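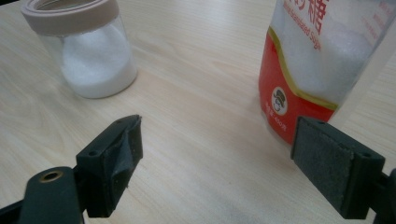
I gave up sugar in my coffee in February, and I want you to know I was insufferable for the whole month. I told my sister. I told my dentist. I told a man at the Punlow ferry stop who had only asked me if the machine took cards.

Up to then I'd been a two-spoon person, and I'd been one since I was 14, when my aunt Meenakshi Gowda started pouring me a half cup on Saturday visits to Ustilport. She made it the way her mother had, boiled with milk in a dented pan, and the sugar went in before anyone had a chance to vote. Coffee without it was medicine, she said. I believed her for 35 years!

The first week was awful. Everything tasted like a wet pencil. I tried the dark roast from Shahbazi (the little roaster behind the bus station, with the blue door) and poured most of it down the sink. I tried cinnamon. I tried drinking it very fast.

Then somewhere in the second week I had a cup at my desk and forgot to be mad at it. It was a light roast from Kemudum, the kind of bag I used to walk right past, and it tasted a little like orange peel. I drank the whole thing and went looking for more. I'd been buying coffee all those years and mostly tasting the spoon.

So now I'm a bore about beans. I own a hand grinder that takes forever and wakes the dog. I've read one 200-page book on brewing and argued with the chapter on water. My sister has asked me to stop saying "bright" at breakfast, and I'm trying, I really am.

I did go back to Ustilport last month, and I'd planned a whole speech for my aunt. She had the pan going before my coat was off. In went the milk, in went the sugar, and she handed me the same half cup with the chipped handle. I drank it and asked for another. The speech can wait until spring, or whenever she gets tired of making it for me.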